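Search this site Enter keywords Go

Sorting table gets a fresh start at Ngata supply room

If you have ever dug through a drawer for packing tape while a half-closed box springs open behind you, you'll love what has been going on at the Ngata supply room this May. The big shared table has been covered in brown kraft paper and marked out with blue painter's tape, and the whole thing is now one giant grid for sorting small supplies!

The idea is wonderfully simple. Everything that used to live in a jumble (tape, markers, string, labels, the odd pair of scissors) gets laid out in the squares, looked over and then moved to a basket or tray where people can find it again. Fleltell, the neighborhood exchange that runs the room, says 900 small items came out of the old cabinets when they were emptied. By the middle of the month 500 of them had been sorted and put back into use, and the rest are waiting their turn in boxes under the window.

Kraft paper was a great choice for the job. It is cheap, it takes pencil notes nicely, and when it gets scruffy you can roll it up and put down a new sheet. Painter's tape peels off cleanly too, so the cells can be made bigger on days when there are bulky things to go through. Regulars have already asked for a row of extra-wide ones for mailing tubes.

The baskets are a lovely touch. Fleltell had plastic tubs before, and they did the job, but wicker looks so much nicer on an open shelf and is easy to grab with one hand. Packing tape has a basket of its own, which should please anyone who mails parcels in December. Rolls go in whether they are new or half used, as long as the end can still be found.
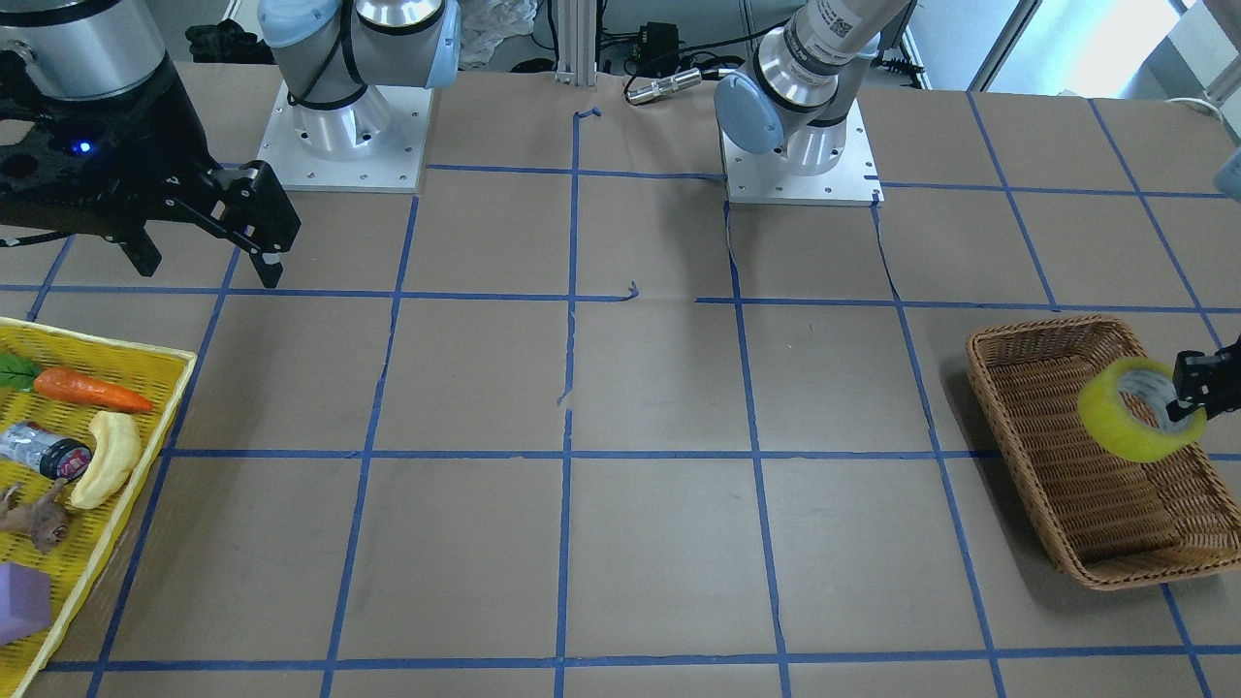

A roll of yellow packing tape held over the wicker basket on the sorting table.

Members can drop off spare supplies from 9 a.m. until noon on any morning the room is open. Full or part rolls of tape are welcome, along with unused envelopes and clean gift wrap. Glue and paint can't be accepted at the moment. Please keep drop-offs to 12 items per visit so the table doesn't fill up faster than it can be cleared.

Pundier members can use the room too, with their usual card. Borrowing works the same as before: sign the sheet by the door, take what you need for up to 30 days and bring back whatever is left over. The next shelf to be tackled is the one with the ribbon, and there is a lot of ribbon.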